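Safe speed is a number somebody has to pick

I spent Friday morning reading the new draft of the Grerex cell rules, which Milagros Buenaventura was kind enough to send me after my grumbling in January. It's better than the last one. It's shorter, for a start. I still don't believe half of it.

The trouble with most good-practice documents for robot arms is that they are written by people who want to be able to say they wrote one. "The operator shall ensure adequate clearance." Adequate to what? Between which parts? The old Tedunmont handbook had that sentence in it on 2 separate pages, and I never met anyone who changed a thing because of it.

The new draft at least tries to say when a task counts as checked. Section 3 says you must run it in simulation before any real arm moves, and that you must look at it from more than one camera. Fine. I've been saying that since the Mellico days. What it doesn't say is what you're supposed to be looking for, so people glance at the render, see a gripper near a toy tank, and tick the box.
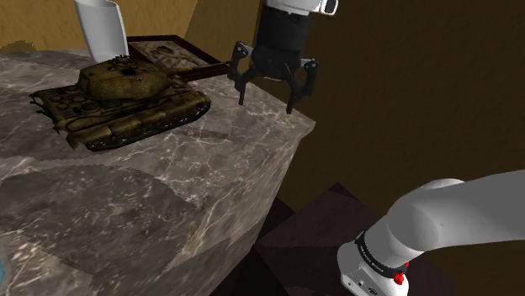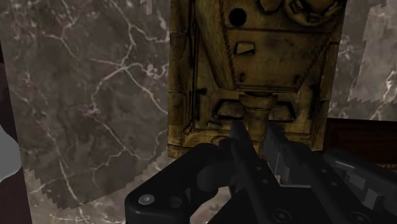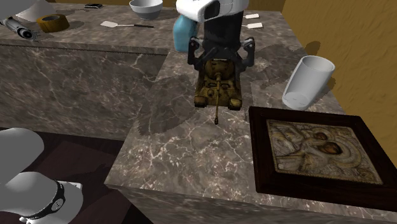
What I'd want written down

Start with the long thin bits. A gun barrel sticking out of a toy is the part that catches on things, and a collision model that treats the tank as one big brick will tell you all sorts of comforting stuff about it. If the draft wants a rule, let it say that the collision shape has to include anything that sticks out, and that somebody has to open the file and check.

Then the neighbors. Everyone plans for the object they're picking up. Very few people plan for the cup behind it or the picture lying flat next to it. I'd ask for a list of everything within reach of the fingers when they're fully open, because open is when a gripper is widest and that's how it goes in. Boateng's template had a line for this, and people left it blank, and the form went through anyway.

And please, a rule about close-up views. From right behind the fingers, a brass-colored panel can sit flat against the marble and you lose all feel for how far away anything is. It's a good view for lining up fingertips. I wouldn't sign off a path on it, and the draft would let me.

About that pass mark

The draft asks for 5 clean runs in simulation. Why 5? I wrote back to ask and was told it was "consistent with current practice," meaning that's what everyone was doing already. Clean runs from the same starting pose are one run with extra electricity. Move the tank, turn it, put it near the edge of the counter, then we can talk.

I've sent my comments in. Milagros says the next version will have an appendix on shadows and lighting, which I'll believe when I see it. If you've worked under the old rules and have a story about the clearance clause, the comments are open.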